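Spent Friday reading the Vastar write-up on two-armed flower arranging, and then watching the runs behind it. I have opinions. Thread.

The claim: a policy trained on 114 demonstrations can take artificial stems out of a basket, pass them between arms and lay them down where you want them. The headline is a success rate. I'm less interested in the rate than in what got counted.

Start with the word "success." In the Stornarix protocol, which Vastar says it follows, a stem counts as placed once the fingers have let go of it over the table. Where it ends up pointing is a separate score, and that score is in the appendix. 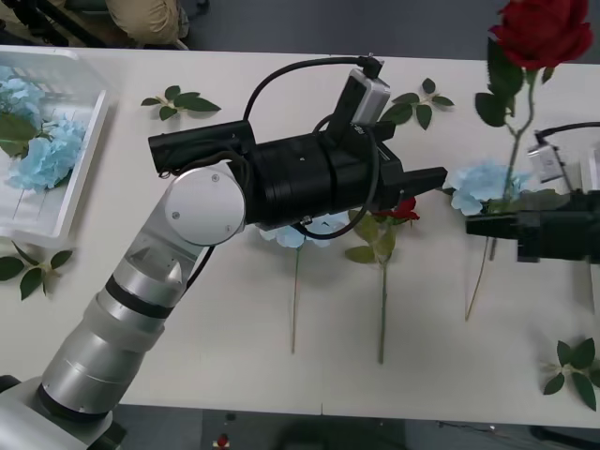
So you can get full marks for a stem lying any which way. Fine for a pick-and-drop result. The title says "arranging." Those are different jobs, and anybody who has bought flowers knows it.

Second problem is the test set. They ran 25 evaluation trials. With that few, two or three lucky grasps move the number a lot, and there's no error bar anywhere in the main table. I looked twice.

Third, the wrist cameras. The paper leans hard on them: the ablation says that if you take the wrist views away, performance falls apart. Maybe. I'd like to know at which point in the task. 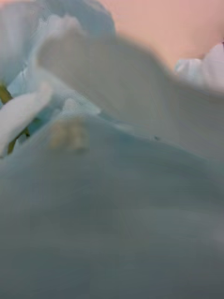 My guess is they help on the approach and do very little once the gripper is in close. The ablation removes them for the whole episode, so it can't tell you. Masking them only for the last stretch would be a cheap experiment. I asked. No plans to run it.

The Livadville group tried something along those lines with cloth and got a much duller answer, so naturally it gets a single line in related work.

On to resets, which is where I get grumpy. A reset decides how hard the task is, and the paper gives it one sentence: "the workspace was returned to its initial configuration."

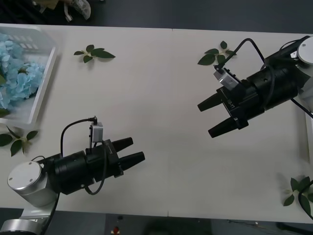 Initial configuration of what, exactly? If the clutter never moves, the policy can learn the table and skip the flowers. Look at the leaf sprigs: four of them, two along the top edge, one at the left, one in the lower right corner. I want to see them shuffled between trials, and the basket of blue hydrangeas put somewhere other than the upper left. Then report that number next to the first one.

I'll say something nice. They released all 903 clips, bad ones included, and most labs don't. It's the reason I can complain in this much detail.

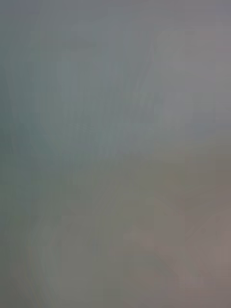
Data filtering is the bit I'd push on hardest. The paper says frames were "quality checked" and stops there. Some wrist frames are a gray-blue smear on top and a brownish one underneath, with no object you could name in either. Were those kept in training? Dropped? Both are defensible, but they give you different policies, and a reader can't tell which one was tested.

Somebody will reply that Tomić 3 has the same gaps. It does. I complained about that one too, back in April.

What would change my mind: shuffled clutter, more trials, the orientation score moved into the main table. I'd read that paper happily. Until then I'm filing this under "two arms can pick up a fake flower."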